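Mar 26, 2022
Drokum folding notes, blue shirt

Back on the blue one. I had meant to get to the striped pile as well, but a plain dark shirt turns out plenty of questions of its own, so the whole afternoon went to this one garment on the white table. Notes are a bit out of order, sorry, I was writing on the back of the Lawal packing slip and copied it over later.
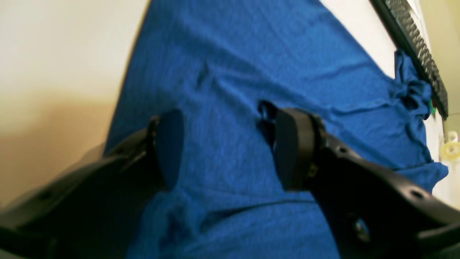
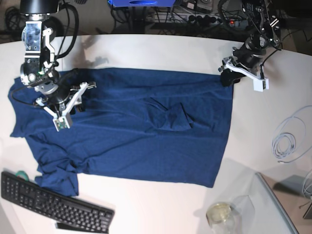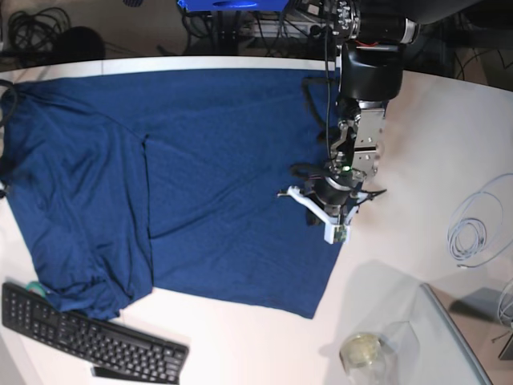
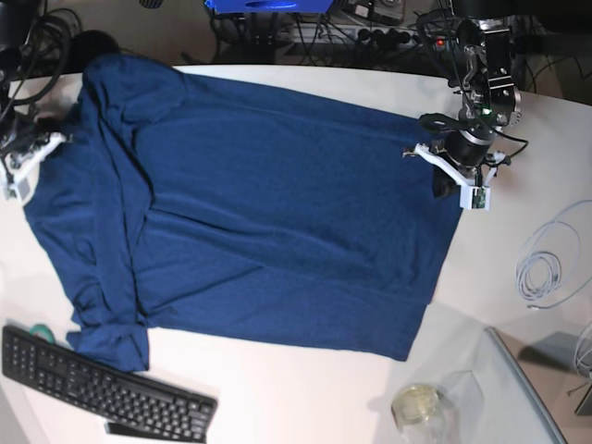

Blue shirt, laid out and part folded. The fourth one has the sleeve turned in on the left, with the cuff end bunched above the keyboard.

First thing: the layout. Sideways on the table still suits us best, hem to the right. I tried it the other way up before lunch and kept losing track of which edge I was calling the top, and then half my notes said "left sleeve" when I meant right. So sideways it is, and please let's all write it that way!

The knit is soft and it remembers everything. You get the hem nice and straight and there's still a long diagonal wrinkle running across the body, and if you chase that one out toward the edge it pushes a new one up near the shoulder. I've decided to leave the shallow creases alone and only flatten the ones that stand up. A crease that lies down under the fold never bothered anyone, and Dadolia's sheet only asks about the outside faces anyway.

Sleeves are the real nuisance. The sleeve end wants to twist as it comes in, and then you have a lump exactly where the next fold needs to sit. What I'd like to try is bringing the sleeve in, stopping, spreading the end out, and only then going on to the side fold. Slower, yes, but a lump at the first fold is a much bigger lump by the third.

Also (and I know I've written this before) the keyboard is too close. Fabric piles up against it along that lower left side and the corner never gets to lie out properly. It needs to go on the side shelf, or at least back to wherever it lived in October, when the table felt a lot bigger than it does now.

Measurements, for the chart. Folded width target is 17 cm, same as the Atora sheet. My piece of tape on the table edge is 548 mm from the left corner — I re-measured because the old one had peeled and somebody had stuck it back on by eye. Cloth weight I left blank, the little scale was reading 300 g with nothing on it, so that wants a new battery or a new scale.

We're at some 50 lines in the fold chart now and the wrinkle column is a mess. Half of it says "ok" and the other half says things like "meh, corner". I'm going to use flat / shallow / standing from here on and go back and fix my own entries when I get a minute.

To do
Move keyboard
New tape along the hem line, the matte kind
Try the sleeve stop on the gray shirt, which is thicker
Ask Lawal if the next box can come unfolded, the shipping creases are a pain
Striped pile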